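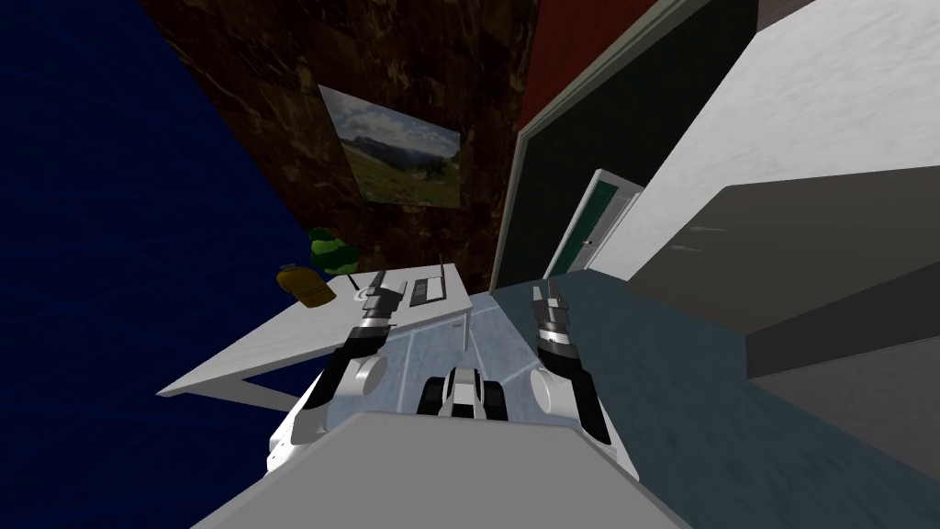

Support > Home painting > Questions and answers

Questions about our colour consultation

Published 2019-11-21 by the Plerkley Paint Studio team

How long does one visit take?
Usually it takes 2 hours for a house and less for a small flat. Please do not move the furniture before we come, we prefer to see the rooms as you live in them.

Do I have to choose from your own paints?
No. We sell the Dai and Erneo ranges in the shop, together 573 colours, but the consultant can work with any paint you already bought.

Can I paint only one wall in a dark colour?
Yes, and many customers do it. We advise to choose the wall which gets the most daylight. Dark paint normally needs a grey undercoat, and it shows the marks of fingers more easily than a light one.

How much does it cost?
The visit is $300. If you order paint for more than $900 within the same season, we take the price of the visit off your bill.

Do you travel outside Skillalen?
At the moment only to the neighbouring villages. For longer distances you can send us a plan of the rooms by post, with the windows marked.

My sample looks different at home. Is it a mistake?
Most probably not. The lamps in the shop are warmer than daylight. Paint the sample on a piece of card and look at it in the morning and again in the evening.

Can I return a tin?
Unopened tins of ready-made colours, yes. Mixed colours we cannot take back.

Contact us | © 2019 Plerkley Paint Studio, Skillalen | Back to top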